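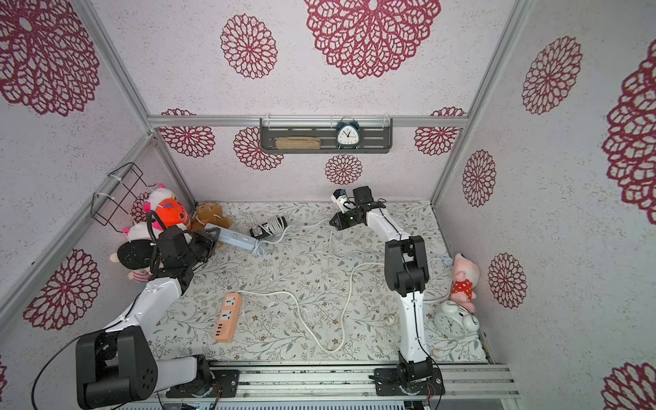

Two robot arms, stuffed toys and a grey power strip

Plulel is a browser-based role-playing game set in the flooded kingdom of Tarndale. It is developed and published by Bikness, a small British studio, and is free to play, with an optional yearly membership. Players take the part of a ferry keeper who travels between islands, trades goods and fights in turn-based battles.

Setting
Tarndale was a farming country until its rivers rose and did not go down again. The towns on high ground became islands, each with its own ruler and its own coinage. The largest is Yilma, where every new character begins. The story is told in chapters, most of them ending in a battle against a creature from the drowned valleys.

Gameplay
Characters can reach level 30. Battles take place on a grid, and each side may field up to four fighters. Between battles the player looks after a ferry, which can be repaired, painted and fitted with extra cabins. Passengers pay fares and sometimes offer quests. The game launched with 14 islands, and others have been added through chapter updates.

Death carries a light penalty. A defeated character wakes at the last harbour visited and loses any cargo picked up since then, but keeps all equipment and experience.

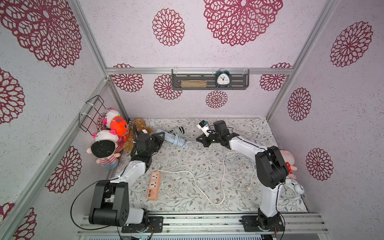
Can Plulel be played without a membership?
The main story, all of the islands and the battle grid are open to free accounts; membership adds a second ferry, more bank space and the pattern loom.

The bank was a frequent cause of complaint in the first year, as free accounts held very few items. Bikness raised the limit in March and refunded players who had bought space shortly before the change.

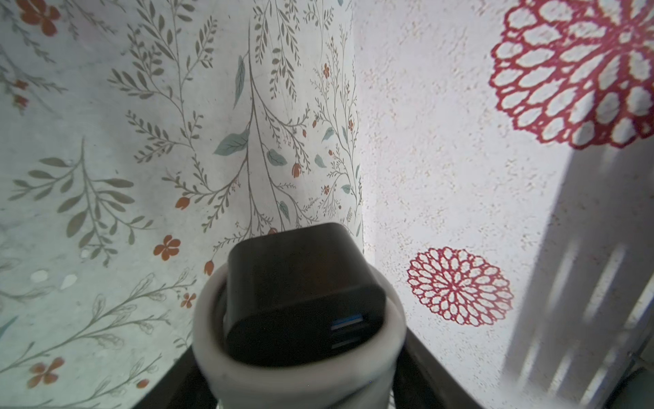 The pattern loom lets members design sails, cloaks and cabin curtains from a library of 1000 stamps. A design is drawn on a square tile, which the game then repeats across the finished cloth. Only three colours may be used on top of the ground colour. A print like the one on the draped fabric shown, with fine gray-olive sprigs, broader teal leaves and small orange flowers on a pale ground, would just fit within that limit, although leaves that narrow tend to blur on a sail seen from a distance. Finished designs can be sold at the Yilma market.

Events
The Lantern Crossing is a yearly race between harbours. The race held in December 2022 drew 2852 entrants, and the winning ferry was added to the Yilma harbour as a permanent exhibit.

See also
Browser game
Turn-based tactics
List of games set on islands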